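Home | Newsletter | Small Rooms | Back Issues | Subscribe

The Folding Table Wins Again

2 min read

I have been pushing folding tables in this newsletter since November, and I'm not about to stop! Put one in the laundry corner and you suddenly have a spot to sort socks, tape up a parcel, or set down whatever was in your hands when the washer beeped. The old Sarnero I bought secondhand for 20 dollars is still going strong — it has followed me through two apartments and one very damp basement.

What I love most is a patterned top. Swirls and veins hide a multitude of crumbs, and a bit of red or orange cheers up a room full of white tile and white appliances.
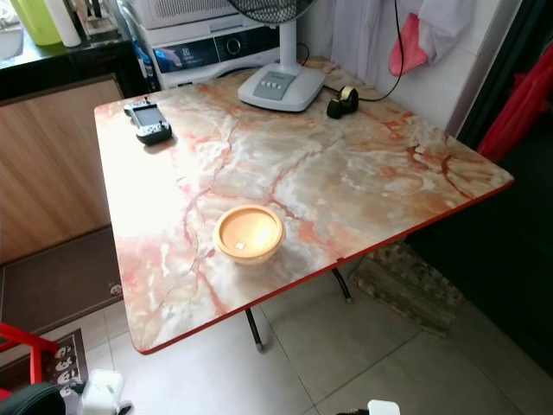
How do you keep a table by the washer from turning into a dumping ground?

Give it one small bowl for pocket finds, and clear everything else off on wash day. Coins, buttons and scraps go in the bowl, and the bowl gets emptied when it's full.

If you're shopping, check the weight rating first. The Pandey model I tried is rated for up to 400 pounds, far more than any pile of towels I own, and the legs lock with a lovely solid click. Wipe the top with a damp cloth and you're done.

Comments (3)

trollthorpe_laundry: Mine lives in the hallway and I fold on it every night. Love it!

mintygrout: Does the Pandey fold flat enough to go behind a door?

Tristetti fan: More on patterned tops please, mine is plain gray and so dull.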